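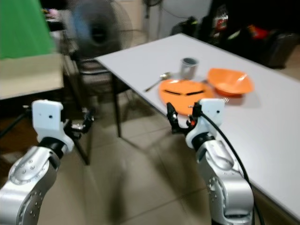 Research notes | Manipulation | Learning from demonstration

The purpose of this post is to set out, in more detail than the workshop abstract permitted, the relabelling method that our group has used for bimanual tableware tasks since December. It records my own understanding of the work. Errors of interpretation should be attributed to me and not to my co-authors, Ffion Lougher and Karthik Bhuiyan.

The method concerns demonstrations that contain a hesitation. When an operator teleoperates two arms through a task such as lifting a bowl from a plate, the gripper will often stop short of the rim while the operator judges the approach. A policy trained by plain behavioural cloning learns the pause along with the grasp. At evaluation it then tends to stall at the same place, sometimes indefinitely, as the observation no longer changes and the most probable next action is to remain still.

Our earlier practice, inherited from the Stiltley codebase, was to delete frames in which joint velocity fell below a fixed threshold. This removed the stalls. It also removed the short settling period before finger closure, and the resulting policies closed on the rim while the wrist was still travelling. Dinesh Cassim had cautioned us about this at the design stage, and the minutes will show that his objection was recorded and set aside.

Under the present method, no frames are deleted. Each low-velocity segment is retained, and its action labels are replaced with the first subsequent action that moves either gripper by more than a set distance. Segments that end in finger closure are exempt. The threshold is applied to the two arms jointly, so that an arm waiting for its partner is not treated as hesitating. This last provision accounts for most of the implementation effort.

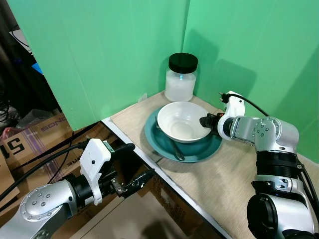
The training set comprised 600 demonstrations, divided among 4 operators and drawn from tasks with bowls, plates, cups and cutlery. Colours and table surfaces were varied deliberately. Rajitha Munasinghe prepared the splits and held out one operator entirely, in order that the evaluation should not reward imitation of a particular individual's timing.

On the held-out operator's layouts, the policy trained on relabelled data completed 83 per cent of trials. We have elected not to quote a single comparison figure for the velocity filter, as its result depended strongly on the threshold chosen, and the full sweep will appear in the appendix. Stalls were not eliminated. Those remaining occurred chiefly where a spoon lay partly beneath a bowl, and in such cases the operators themselves had disagreed on which object to move first. Relabelling cannot resolve a disagreement of that kind.

Two limitations should be noted. The displacement threshold was tuned on the same class of objects used in evaluation, and its behaviour on heavier items is unknown. In addition, each policy was trained with 5 random seeds, and the variation between seeds was greater than I would have liked.

Chaminda Paul has proposed that the threshold be learned per task, using the Wanigasekara segmentation model to locate the boundaries between phases. I have some reservations about adding a second learned component before the first is properly characterised, but the proposal will be tested on the existing data. The relabelling script will be released under the name Brindindale once the licence has been settled with our partners at Flasavia. Correspondence regarding early access may be directed to Ffion.

This site uses cookies to analyse traffic and remember your preferences. By continuing to browse, you agree to our use of cookies.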